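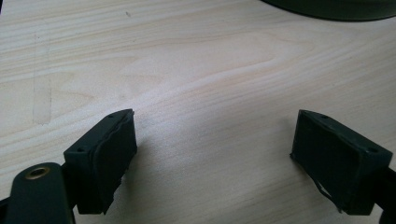

Does a newspaper have to say what a complaint figure includes when it puts the figure in a headline?

In most press codes there is no rule about headline figures as such, but the headline must be supported by the text under it, and a reader may ask for a correction when it is not.

Forum > Press and Media > Accuracy and Corrections
Thread: Prenon headline on tram complaints and "foreign passengers"

slowmargin
Original poster

The question and answer on top are the short version, as the board rules ask. Now the long version.

In November the news site Prenon published a story with the headline "4,000 complaints as foreign passengers anger tram riders in Gesberg". I live in Gesberg, I am myself a foreign passenger, and I take the tram to Quintela for work, so I read it with interest and then I read it again because I could not find in the article what the headline promised.

The figure comes from the yearly service report of Arkenora, the company that runs the trams. The report can be downloaded and I read the section on complaints. The number there is 3,957. It is the total of all complaints for the year. It includes late trams, broken doors, ticket machines that keep your money, heating, dogs, everything. The report has no category for nationality or language. There is a category called "conduct of other passengers", and it is printed without its own number, only with the remark that it was lower than the year before.

So where do the foreign passengers come from? In the article there are two comments from readers, one about loud phone calls "in God knows what language" and one about a family with suitcases near the door. The first one is in the headline area in large letters. That is all.

I wrote to the corrections address and received an automatic reply. My question is if I should go to the press council now or wait, and how I should word it.

tin_whistle_9
You are right about the article, but be careful with how you present it. If you open with 3,957 against 4,000, they will answer that rounding is normal, close the file, and feel good about it. The rounding is not the problem. Put it in a footnote or leave it out.

slowmargin
Thank you. I had the rounding in my first sentence, I admit. I will move it.

oldsubeditor
I worked on a copy desk for a long time, so let me be the unpopular voice. Headlines are written by somebody who has a narrow space and very little time. "4,000 complaints as foreign passengers anger tram riders" puts two things next to each other with the word "as". It does not say that the 4,000 complaints are about foreign passengers. A press council will look at the grammar, and on the grammar the site has a defense.

I don't say it is good work. I would have sent it back. But "I would have sent it back" and "it breaks the code" are different things and people on this board mix them up every week.

quietcarriage
The word "as" is doing all the dirty work there. Ask any person at the tram stop what that headline says and they will tell you 4,000 people complained about foreigners. The council where I live does not only look at grammar, it asks what an ordinary reader would understand. I think it is the same in most places.

oldsubeditor
"Ordinary reader" is a test that everybody is sure they would win. All the same, fair point, I looked in the code that Prenon says it follows and it does have the phrase "overall impression". So the complaint is stronger than I said in my first post. I still think the chance is even at best.

bramblecourt
Can someone explain to me why we are so worried? I ride the line to Quintela every day also. Some people are loud. Some of them are foreign and some of them are not. The readers' comments are real comments, or do you say that Prenon made them up?

slowmargin
No, I don't say that. I am sure they are real. They were left under an older article on the same site, I found both. But they were left there under a story about new seats, when nobody asked the readers about foreigners, and in the new article they are introduced with "passengers have told Prenon". A comment under a story about seats is a strange way of telling.

bramblecourt
OK, this I did not know. It is lazy. I am still not sure it is more than lazy.

quietcarriage
It is an old recipe. You take a true number that has nothing to do with the subject. You take an ugly remark that a stranger wrote. You put the remark in quotation marks, so you did not say it yourself, and you put the number beside it so that it looks like news. When someone complains, each piece by itself is correct.

What bothers me more is the comments section under the new article. It was open the whole night without moderation. I will not copy from it.

tin_whistle_9
Comments are usually outside of what a council can look at, unless the site was warned and left them up. Did anybody report them?

quietcarriage
I reported several. They were gone by the next afternoon. New ones had arrived. 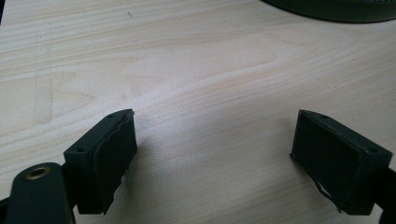 Tabletop in light wood, with the grain.

marrowfield
I have done this twice with other sites, so let me share what I learned. Both times I got a correction, and both times it was so small that I had to search for it.

Write one page and no more. In the first paragraph give the headline word by word, then the sentence from the Arkenora report, word by word, with the page. Then one sentence in which you say what a reader will wrongly believe. Then stop with that point.

The second point is the two comments presented as if passengers had spoken to the paper. Give the link to the old article. This is in my opinion your best point, because here there is nothing to interpret. Either they spoke to Prenon or they did not.

Ask for something concrete. "Please change the headline and add a note which says that it was changed and why." If you ask for an apology to all foreign residents you will receive a long friendly letter and no change.

Save the page before you send anything. They change headlines silently, and then you are complaining about something that does not exist anymore.

slowmargin
This is very useful, I will put the comments first and the headline second. I have saved the page, also the version for the phone, where the headline is shorter and, I think, worse. There it says only "Foreign passengers: 4,000 complaints".

oldsubeditor
Wait, why was that not in your first post? With a colon and no verb the grammar defense is gone. Forget what I said about even chances. The phone version is a plain misstatement. Start with that one.

slowmargin
I did not know it would count as a separate headline! I believed it was only a technical thing, the same article on a smaller screen.

oldsubeditor
Somebody typed it. It counts.

lanternfish
I want to disagree with the general direction a little. I am from Quintela, born here, and my parents are not. If you get this corrected, the result will be a gray line at the bottom of an article which everyone has forgotten. Meanwhile the story has been shared in all the neighborhood groups. In my building a neighbor told me the figure in the elevator, very sure of it. She had not even opened the article. I think the time is better used by writing to the local groups directly with the page from the report. That is where people actually saw it.

marrowfield
One does not exclude the other. With a published correction in your hand the message to the groups is stronger. Without it you are one more person with an opinion and a screenshot.

lanternfish
Perhaps. By then it is spring and they have a new number.

bramblecourt
I posted the page from the report in our street group last night, since I was the one who asked why we worry. One person wrote thank you. One person wrote that Arkenora is hiding the real figures. Then it was about parking again.

tin_whistle_9
Has anybody asked Arkenora? It is their report which is being used. A company has usually more luck with a news desk than a reader, and they can't be happy that their ticket machine complaints have turned into this.

slowmargin
I wrote to their press office this morning. They answered already, quite quickly - they say the category "conduct of other passengers" does not record who the other passengers are, and that I may quote them on it. They don't want to contact Prenon themselves. They "do not comment on editorial decisions".

tin_whistle_9
That is a good sentence to have, about the category. The rest is what press offices say.

slowmargin
Update. The corrections desk at Prenon has written back, a person this time. The phone headline is changed. It says now "Tram complaints: what bothers riders in Gesberg". The main headline stays, because in their view it "reflects the content of the article as a whole". About the two comments they say that readers' comments are a form of contact with the newsroom.

There is no note on the page that anything was changed.

marrowfield
So the change without a note is now your third point. The code has a paragraph on this, look under "transparency of corrections". And keep the sentence about "a form of contact", a council will enjoy reading it.

oldsubeditor
They conceded the weak one so they can say they acted. I would have done the same in their chair, I am sorry to say. Send it to the council. Include their answer in full, do not shorten it, or they will say that you shortened it.

quietcarriage
Put my reports of the comments in as an attachment if you like, I have the confirmation mails. I will send them to you by private message.

slowmargin
Yes please. I have the draft at one page and four lines. I will try to lose the four lines tonight and post the text here before I send it, so please check my English also, especially the part with the word "as".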